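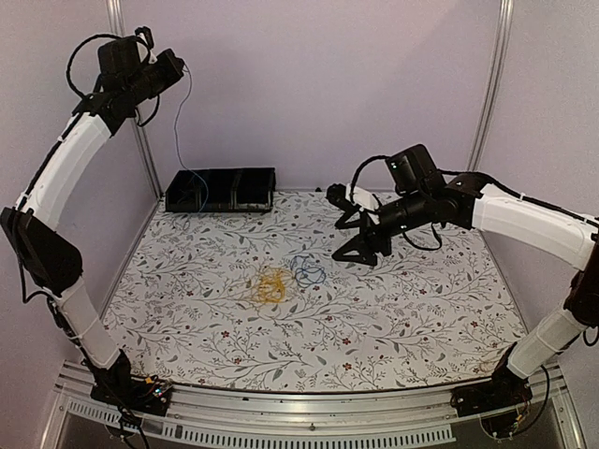 Figure 3. Two arms at the front corners of the workspace, cloth on the table.

4.2 Matchmaking data

Match logs come from Gritow, a two-player card game run by Lastberg. 2624 ranked matches, 338 players, one season ending in November. Bots removed. Matches under 60 seconds removed too – mostly instant concedes.

Ratings were recomputed from scratch, same update rule as Hosseinzadeh's earlier work on Bakilana. Starting value the same for everyone. No decay. Players with fewer than three matches kept in the pool but left out of the error scores.

Main result: deck choice predicts the winner better then rating does in the lower half of the ladder. In the upper half the order flips. Going second costs little, once deck is controled for. Did not expect that, given player complaints on the Relstead forum.

Draws are a problem. Counted as half a win for each side here, following Juntunen; dropping them changes the fit only slightly. Full tables in the appendix.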